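Trivdale Institute of Technical Studies
Introduction to Service Robotics
Handout for Lecture 4: Can the machine do the chore yet?
Prepared by Ehsan Siddiqui, 21 May 2024

Please read these notes before the tutorial. Section 3 will be used for the written work.

1. What we mean by a chore

In the first lectures we spoke of tasks such as welding and pallet loading. In those tasks the part arrives always at the same place, and the robot was bought for that part only. A chore is different. The objects are small, they were made for human fingers, and they stand wherever the last person left them. Clearing a bench, opening a jar, sorting cutlery and folding a towel are all chores in this sense. The same is true on the shop floor, for example when a worker picks a cap out of a tray and fits it by feel.

For this course we say that a machine can do a chore when three conditions are met. It finishes without help. It finishes in a time which a household or a workshop would accept. It does the same again tomorrow, with another object of the same kind. Many demonstrations meet the first condition, few meet the second, and the third is seldom tested.

2. Two hands on one small object

One hand can lift a cup. For many other jobs we use both hands without thinking: one holds and the other turns, pulls or wipes. For a robot this is much harder than using one hand two times. Both hands want the same space, and each may hide the object from the camera. If the object is only a little wider than a finger, there is almost no room left for error.

Look at the fingers around the small light-blue and black cylinder. The left hand has the grip, and the fingertips of the right reach just past the object, close to the back of the left hand.

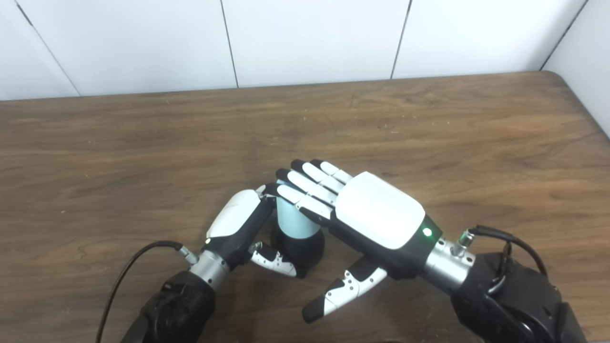 3. Reading the results

The Marwat bench test is our main case. The robot was given 636 attempts at small two-handed jobs, with a limit of 55 seconds for each. Noreen Awan will go through the failures in the tutorial, so I give only the main points.

Dropping the object was not the most common failure. More often one hand moved the object a little while the other was arriving, and the second grip then closed in the wrong place. A person feels this and corrects it at once. The robot had to move back, look again and start over, and the time limit passed.

The Busari workshop repeated the test with 15 objects which the robot had not met before. Results were clearly weaker for smooth, tapered shapes than for boxes.

4. So, can it or not?

My present answer is: some chores, on a tidy table, with a person nearby. I would not yet leave such a machine alone in a kitchen – and I would be careful with anybody who promises it by August.

Written work (not over 900 words): choose one chore from your own home or workplace. Say what each hand does at every stage, and where you expect the robot to fail first. Hand it in at the Nondesham building, ground floor office.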